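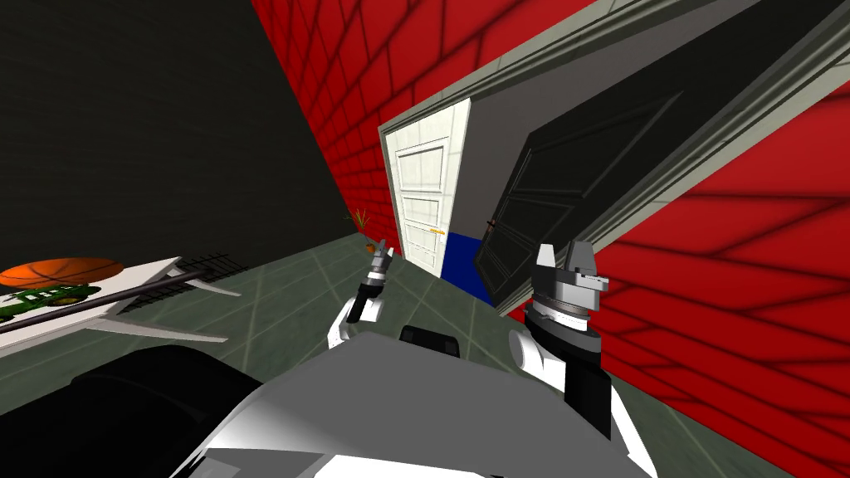 The way through the brick wall.

Hello again from Drerkthorpe! I've been meaning to write about draughts for weeks, and after the night we had on the 14th of never-ending wind I'm finally cross enough to do it.

Our house has always been cold downstairs. I'd blamed the windows, then the boiler, then (unfairly) my other half for leaving the back door open with the bins. Then Hadiza Etim came round for tea, held a lit joss stick near the skirting in the hall, and we both watched the smoke shoot off sideways. So that was my evening gone. I went round the whole ground floor on my hands and knees, and the worst of it by miles was the gap under the door to the utility room. You could have posted a birthday card through it.

I started with one of those stick-on brush strips, cut with a junior hacksaw. Do measure with the door shut! I measured mine open, against the wrong edge, and had to go back to the shop for another. The strip is 15 pounds for a decent one and I now own a spare that fits nothing.

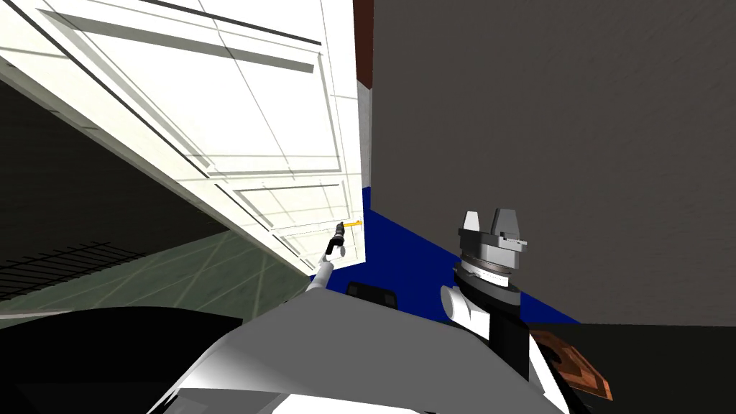

The next job was the cupboard where the pipes come in, and I'd never have thought of it if Henrike Eichhorn hadn't written in after the last newsletter. She found cold air pouring out from behind her kitchen units, where somebody had cut a great big hole for a small pipe and left it at that. Mine was the same. I packed it with a bit of backer rod, ran some filler round, and left the gas pipe and its vent well alone. Please don't ever block a vent, however chilly it makes your ankles. If you're not sure what a grille is for, leave it open until you've asked someone who knows.

After that I did the letterbox (a brush flap inside, four screws, lovely) and made a sausage dog for the front door out of old tights and 43 odd socks. Yes, I counted them. It's ugly and I'm very fond of it. The hall feels like part of the house again and I've stopped wearing my coat to answer the phone.

A few of you asked about old doors that have dropped a bit, and Bastian Görtz sent in the one I get most often.

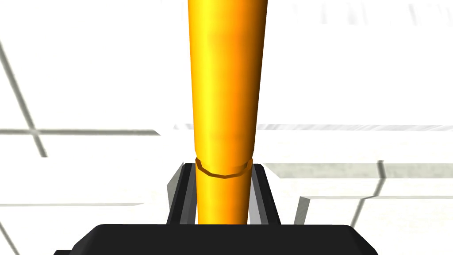
My door sticks at one corner and lets a draught in at the other. Should I plane it or seal it first?

Tighten the hinge screws before you do either. A sagging door often comes back square with longer screws in the top hinge, and then you can see how much gap is really left to seal.

Next time I'm tackling the loft hatch, so if you've done yours, send me your tips and your disasters. I'd especially like to hear from anyone with a hatch that won't sit flat.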